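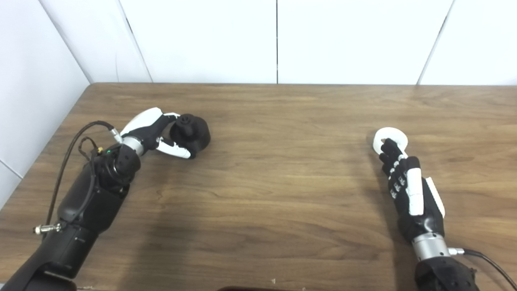 Bülent Sezer:木桌面靠墙的那一条,请先不要打胶。黑件放过的地方如果还粘手,打胶以后油面就没有办法再处理到边上了。先做粘性检查,再谈墙缝。

工单号:489
状态:处理中(上次状态:等待客户)
提交人:Meriem Alaoui
处理人:Bülent Sezer(Buvley 售后)
产品:Kneževič 实木台面,深 700 毫米,中等偏暖的棕色
表面处理:Jitora 硬蜡油,客户自己补涂
创建日期:2023年5月10日
标题:黑色圆件放过夜以后粘在桌面上,拿起来留下暗圈

问题描述(提交人填写)

您好。我的中文是成年以后学的,如果有的词用得不对,请您告诉我,我会改正。

我家的桌子后面是白色的大瓷砖墙,桌子的后边是直的,靠着墙。左边的圆角靠着另外一面白墙。桌子在去年十一月安装,一直用得很好。今年春天我觉得桌面有一点干,所以我用 Jitora 的油自己补涂了一次。我按照罐子上的说明做,可是现在我怀疑左边这一头我涂得比较厚,因为我是从左边开始的,那时候布上面的油很多。

现在的问题是这样:有一个黑色的圆件,形状像盖子,哑光的,顶上有一个小的凸起,可以用手指捏住。我不知道它的准确名称,它是和一批旧的厨房用品一起来的,没有说明书,上面我也没有找到字。以下我把它写成“黑件”。晚上我把黑件放在桌子上,早上去拿,它有一点粘。要稍微用力,然后“嗒”的一声才起来。它下面的木头留下一个暗圈,圈里面的光泽比外面低。

我想请问三件事情。

一、这个暗圈是油的问题,还是黑件的问题?
二、我可不可以在暗圈上面直接再涂一层油?
三、桌子和瓷砖墙之间的缝我本来打算这个星期打胶,可以照常做吗?

补充:桌子的右边和中间我放过杯子、盘子和一个装盐的罐子,都没有出现粘的情况。

——

首次回复(Bülent Sezer)

Meriem 您好,工单收到了。您写得很清楚,不需要道歉。

第三个问题我在上面已经先回答了,请暂缓打胶。第二个问题:请不要在暗圈上直接加油。没有干透的油上面再加一层,下面那一层会更难干。第一个问题现在还不能判断,需要您帮忙做几项检查。检查都不用买工具,需要的是棉布、白纸、一块玻璃或者瓷盘、温水和一滴中性洗洁精。

检查 A:指压。用干净干燥的手指按住桌面,慢慢数到五,抬起来。分别在左、中、右三个位置做,每个位置靠墙一次,靠前边一次。记录有没有粘手的感觉,有没有指纹留下。

检查 B:白纸。裁几张小白纸,放在左、中、右,上面压同样重的东西,过一夜。早上看纸会不会粘,纸的背面有没有颜色。

检查 C:黑件单独放。把黑件洗干净擦干,放在玻璃或者瓷盘上,下面垫白纸,过一夜。这一项和木头没有关系,只看黑件本身有没有东西出来。

检查 D:换一个物品。在原来暗圈旁边的木头上放一个别的圆底物品,重量差不多,过一夜。

请不要同时改变两个条件。比如说,不要在洗黑件的同一天又擦桌面,这样结果就不容易看了。

——

客户记录,第一晚以前

我先做检查 A。我洗了手,擦干,又等了一会儿,怕手上有水。

左,靠墙:粘。抬手指的时候皮肤有一点被拉住,留下指纹,斜着看得见。
左,靠前边:有一点粘,比靠墙的位置轻。
中,靠墙:不粘,有很浅的指纹,用干布一擦就没有了。
中,靠前边:不粘。
右,靠墙:不粘。
右,靠前边:不粘。

我再说明一下左边靠墙的位置。那里是一个角,后面是瓷砖墙,左面也是墙,所以空气可能不太流动。我涂油的时候布也不容易进到角里面,我在那里来回擦了好几次,多余的油可能没有全部擦掉。当时我以为“多擦几次”就等于“擦干净”,现在想,我是把油又推回去了。

还有一个细节:瓷砖墙的下面,和桌子后边接触的地方,我摸到一点粘的油。瓷砖是很光滑的,所以油一定是从布上面过去的。我还没有擦,等您告诉我。

——

回复(Bülent Sezer)

很有用。瓷砖上的油请用检查 B 结束以后再擦,擦的方法我后面写。瓷砖的釉面不吸油,不着急,但是砖缝里的填缝剂会吸,时间长了会发黄,所以也不要放几个月。

请问两个问题:
1. 补涂的时候窗户是开的还是关的?
2. 涂完以后多久开始放东西?

——

客户回复

1. 前两个小时是开的,后来下雨,我关了。
2. 第二天早上我就放东西了。罐子上写的是可以轻度使用,我以为放一个小的东西就是轻度使用。请问“轻度使用”的准确意思是什么?我查了词典,两个字都认识,但是不知道范围。

——

回复(Bülent Sezer)

问得很好,我们的同事也常常解释得不一样。我个人的理解:可以在上面做事情,做完了拿走。放一个东西不动,过一夜,盖住的那一块木头没有空气,就算东西很轻,也不算轻度使用。油要靠空气才会变硬。

所以不论黑件有没有问题,暗圈那个位置的油在它下面是干得慢的。但是这还不能说明为什么拿起来会有“嗒”的一声,所以检查 B、C、D 还是要做。

——

客户记录,第一夜的结果

检查 B(白纸):
左边靠墙的纸粘住了,撕下来的时候一小片纸纤维留在木头上。纸的背面有淡黄色,摸起来像油。
左边靠前边的纸轻轻粘住,没有撕坏,颜色几乎没有。
中间和右边的纸都是自己滑下来的,没有颜色。

检查 C(黑件放在瓷盘上):
我用温水和洗洁精洗了黑件,擦干,放在白纸上,白纸放在瓷盘上。早上拿起来,没有粘。可是纸上面有一个很淡的圈,灰色,要拿到窗户旁边才看得见。我用手指擦这个圈,擦不掉,手指也不黑。

检查 D:没有做。我只有一个晚上,怕地方不够,会互相影响。今天晚上做。

问题:左边木头上留下的纸纤维,我可以用湿布擦吗?

——

回复(Bülent Sezer)

可以,用拧得很干的布,顺着木纹擦,不要横着擦。您的台面木纹是长的,从左到右,所以手也从左到右走。不要用指甲,也不要用百洁布绿色的那一面。

检查 C 的灰色圈有意思。黑件可能会慢慢放出一点东西,也可能只是底面没有洗干净。请再洗一次黑件,换一张新的纸,重复同样的检查。如果第二次的圈明显变淡,那多半是脏。如果一样,那就是材料本身。

材料我不猜。哑光的黑色可以是很多种东西,没有标记的话,从外面分不出来。

检查 D 请今天晚上做,位置在左边靠前边的那一块,不要放在最粘的角里。

——

客户记录,第二夜的结果

检查 C 第二次:
圈还在,比第一次淡。我把两张纸放在一起比较,第二张大约是第一张的一半深。我知道“一半”是我的感觉,没有仪器。

检查 D:
我用的是一个小的白瓷碗,底下有一圈没有上釉的地方。放在左边靠前边。早上拿起来,没有声音,可是有一点阻力。木头上留下一个细的圈,比黑件的圈浅很多,干布擦了以后变得更浅,没有完全消失。

所以我的理解是:左边的油没有干,放什么都会有圈。黑件又加上一点自己的东西,所以圈更明显。请您确认这个理解对不对。

另外我自己多做了一件事,没有先问您,请原谅:我把黑件也放在右边靠墙的木头上过了一夜。右边的油是干的。结果是不粘,没有暗圈。我在斜的光线下面看了很长时间,也叫家里人来看,都说没有。

——

回复(Bülent Sezer)

您多做的这一件正好是我下一步想请您做的,谢谢。

理解正确。我整理一下:

原因一(主要):左边一头,特别是两面墙相交的角里,硬蜡油涂得太厚,多余的油没有收掉,加上涂后关窗、过早放物品,油膜没有固化。
原因二(次要):黑件底面有残留物,洗一次会减少。在已经固化的油面上没有看到影响。
没有关系的部分:木材、台面的安装、瓷砖墙。

关于声音:油膜还软的时候,平的底面和油膜之间没有空气,拿起来的时候就会有一下突然分开。瓷碗的底只有一圈接触,面积小,所以没有声音。这是我的解释,没有专门测过。

下面是处理步骤。请全部看完以后再开始。

步骤 1。把左边一头的东西全部拿开。桌子如果可以移动,请从墙边拉出来一个手掌的宽度,让后边和左边的圆角都能进空气。如果桌子是固定在墙上的,请不要硬拉,告诉我,我给别的方法。

步骤 2。用不掉毛的棉布,蘸一点 Jitora 同系列的稀释剂,只要布有潮的感觉就够了,不能滴。顺着木纹擦左边。软的油会被带到布上。布黄了就换一面,全黄了就换一块。擦到布上不再有颜色为止。

步骤 3。用干布再收一次。角里手指进不去,可以把布包在一根扁的木片外面,例如雪糕棍。

步骤 4。瓷砖墙下面的油,用同一种稀释剂擦,然后用温水和洗洁精擦,最后用清水。请避开砖缝,稀释剂不要停留在填缝剂上。

步骤 5。开窗,人和宠物离开一会儿。用过的布请在室外平铺晾干,或者泡在水里再扔。请一定不要揉成一团丢在垃圾桶里,沾油的布会自己发热,有可能着火。这一条请当作最重要的一条。

步骤 6。等 17 天。中间可以轻度使用,按照我上面说的意思,不放东西过夜。

步骤 7。重做检查 A 和检查 B。都不粘,再决定要不要补一层很薄的油。

——

客户回复

谢谢您。桌子没有固定在墙上,可以移动,但是很重,要两个人。我今天晚上和邻居一起移。

我有几个问题,可能有一些很小:

关于步骤 2,“不能滴”的意思是布不能滴下液体,对吗?我一开始读成“不能一滴一滴地加”。

关于步骤 5,我家没有阳台,可以泡在水里吗?泡多长时间?

关于步骤 6,17 天是从擦完那天算,还是从第二天算?

关于桌子的圆角:圆角的侧面我也涂过油,那里也粘。步骤里没有说侧面,我是不是也要擦?木纹在侧面是不一样的方向,看起来像很多小点。

——

回复(Bülent Sezer)

对,是布不能滴下液体。我写得不好,下次写“拧到不滴水”。

可以泡水,用一个有盖的金属罐或者旧的锅,水要盖过布,盖上盖子,按照当地的规定交给有害垃圾的回收点。不要等它干。

从第二天算。

侧面也要擦。您看到小点的地方是端面,那里吸油比正面多,所以容易多涂,也更难干。端面擦的时候沿着圆角的弧度走,没有固定的方向。请多给它一些耐心,有时候擦完第二天油又从里面出来一点,那就再擦一次,这个很正常。

——

客户记录,处理当天

移桌子:完成。邻居帮助我。我们把桌子抬起来,没有在地上拖。

步骤 2:用了比我想的多的布。靠墙的角里面布很黄,靠前边只是有一点黄。中间我没有擦,因为中间检查的结果是干的。在擦过和没有擦过的地方中间现在有一条看得见的分界,左边比较哑,右边比较亮。请问这个分界以后会不会留下来?

步骤 3:我没有雪糕棍,用了一把旧的塑料尺子。桌子移出来以后,手其实可以进去,所以尺子用得不多。

步骤 4:瓷砖现在干净了。用手指摸是滑的,没有粘的感觉。

步骤 5:布在水里,盖子盖好了。

黑件:又洗了一次,放在抽屉里,暂时不用。

——

回复(Bülent Sezer)

分界现在看得到是正常的,左边的油膜薄了,所以光泽低。最后补那一层薄油的时候,请从左边一直涂到右边整个桌面,不要只涂左边。整面一起收油,光泽会一样。

以后涂油的量请这样控制:布对折,再对折,油沾在布的中间,先从桌面的中间开始,往两头推。角里最后做,那时候布上的油已经少了。涂完等到罐子上写的时间,用干净的布全部收一遍,收到手掌滑过去没有拖的感觉。很多人觉得这样好像把油都擦掉了,心疼。留在表面的油本来就没有用处,木头已经吸进去的才算。

——

客户回复

端面第二天早上真的又出来一点油,和您说的一样。我擦了。第三天早上又有,比较少,也擦了。今天没有。

我想问一下墙缝。桌子现在离开墙,我看见墙的下面和桌子的后边其实不是完全平行的,左边的缝比右边窄一点。推回去以后还是要打胶吗?我担心胶会碰到没有干的油。

——

回复(Bülent Sezer)

等检查 A 和 B 都通过以后再打。油面没有固化,胶附着不上去,过几个月会一段一段地掉下来,到时候清理旧胶比现在等要麻烦得多。

也可以不打胶。台面不在水槽旁边的话,我一般建议留缝,木头随着季节会有一点变化。如果您主要担心东西掉到后面去,用一条可以拿下来的木条压在后边就可以了,Kneževič 那边可以按照颜色配,要提供工单号。缝两头宽度不一样,木条也能遮住,胶就会看得出一头粗一头细。

——

客户回复

我选择木条。左边到圆角开始的地方就停,圆角那里不需要。请问木条也要涂油吗?如果要,我会从中间开始。

——

回复(Bülent Sezer)

木条出厂的时候没有涂。请和桌面最后那一层薄油同一天涂,四面都要涂,立起来晾,颜色和光泽会比较接近。

涂完以后照样开窗。如果那天下雨,就改一天。

我把工单改成“等待客户”,检查结果出来以后您直接在下面回复就可以,不需要新开。

——

客户记录,等待期中间

不是正式的检查,只是我忍不住按了一下。左边靠墙:还有非常轻的粘,指纹很浅。左边靠前边:不粘。圆角侧面:不粘。

昨天有客人把一个热水壶放在左边,我马上拿走了,没有留下圈。我在桌子上放了一张纸条写“请不要放东西”,可是纸条也是东西,所以晚上我把纸条也拿走,贴在瓷砖墙上。

——

回复(Bülent Sezer)

贴瓷砖上很好。进度正常,角里总是最后干。请继续等,不用再擦稀释剂。

——

客户记录,检查 A 和检查 B(重做)

检查 A:
左,靠墙:不粘。有浅的指纹,干布可以擦掉。
左,靠前边:不粘。
中、右:和上一次一样,不粘。
圆角侧面:不粘。

检查 B:
所有的纸早上都可以自己滑下来。左边靠墙的纸背面我看了很久,没有黄色。

暗圈:原来的位置还能看见一点点弧线,要知道它在哪里才能找到。

黑件:放在左边靠前边一夜,下面没有垫纸。早上拿起来没有声音,没有圈。我以后还是会垫一块布。

请问弧线在涂薄油以前要不要用砂纸?如果要,用多少号的?

——

回复(Bülent Sezer)

先不要用砂纸。整面涂薄油,收干净,等它干了再看那条弧线。多数情况下面会看不出来。如果那时候还看得见,请在自然光下面站到桌子左边,斜着看,告诉我它是比周围暗还是比周围亮,我再告诉您砂纸的号数。

木条已经转给 Kneževič 了,他们会直接联系您确认长度。量的时候请量桌子的后边,从右头量到圆角开始弯的地方。

状态改为:处理中,等木条。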